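Paper on the Table, and a Box at the Back

I do most of my small jobs on the same table we eat at, and for years I chased little parts across it with my fingertips while supper waited. What cured me was a big sheet of white paper. I buy it by the roll from Utley, cut a piece that nearly covers the top, and lay it out before I so much as open a drawer. Small things show up beautifully against white (even the clear plastic bits!), and when I'm finished I lift two sides and let the crumbs slide into the trash.

The other half of the habit is an open cardboard box, a low one, set toward the back where my elbows won't find it. Anything little goes in there the minute I'm done with it.

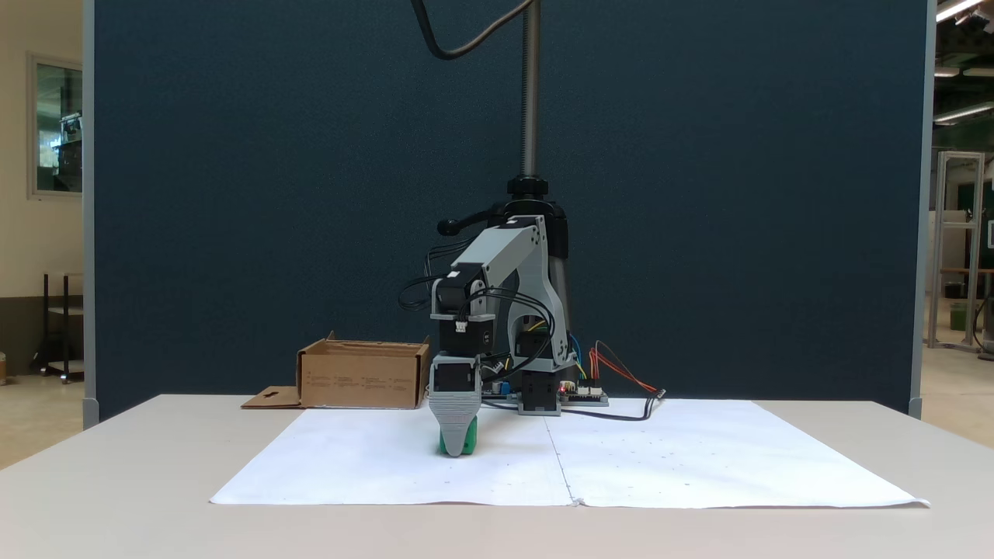 White paper spread over the table, low box at the back, one small green piece still out.

Don't bother taping the paper down unless you have a drafty room, as tape can pull at the finish on an older table. A clean sheet does me for several evenings, and then I turn it over and use the other side. For boxes, I cut down whatever comes in the mail to the height of my thumb or so. Mine has lasted since June and is only now going soft at one corner.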